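About Hivar

Hivar is an artists' association and exhibition space. We are a members' group, which means the people who hang the shows are mostly the people whose work is in them. We put on nine exhibitions a year and run a drawing studio on the floor above the gallery.

The association began with a handful of illustrators and printmakers who shared a workshop in Drostitz and wanted somewhere to show the results. Painters joined, then ceramicists and textile artists. We now have 387 members. Some have exhibited for decades and some had never framed a picture before they came to us.

Members' work goes into the main gallery twice a year, in April and again in November. The rest of the programme is made up of themed shows, solo shows and one exchange exhibition with the Clundivex print studio. Last year 693 works were submitted for the open show and we had wall space for 100, so please read the size limits before you send anything in.
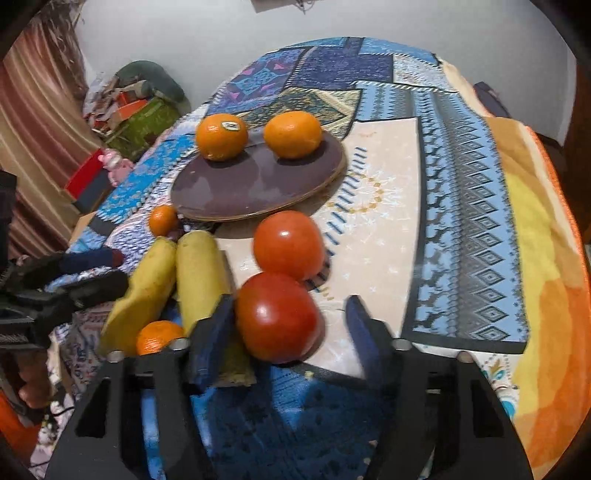 Tomatoes and oranges on the table.

The studio is open to members from 10 am. There are easels, drawing boards and two sinks, and you need to bring your own paper and paint. Life drawing runs in the evening and has to be booked. Still life and open sessions do not – turn up and find a seat.

We do not teach a house style. Tutors are working artists and each has their own way of doing things, so it is worth trying more than one class before you settle.

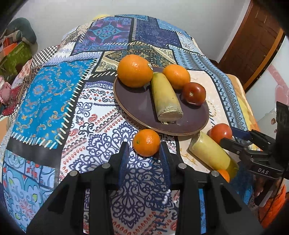 Membership is paid yearly and covers studio use, a vote at the general meeting and entry to both members' shows. Students pay half. We take a small commission on sales, and it goes towards rent, lighting and the printing of catalogues.

The building is known locally as the Kong, after the paint merchant that used to trade from it. The gallery and toilets are on the ground floor. The studio is up one flight of stairs and there is no lift at present – we are raising money for one.

Entry to all exhibitions is free. School groups are welcome in the mornings if they book ahead.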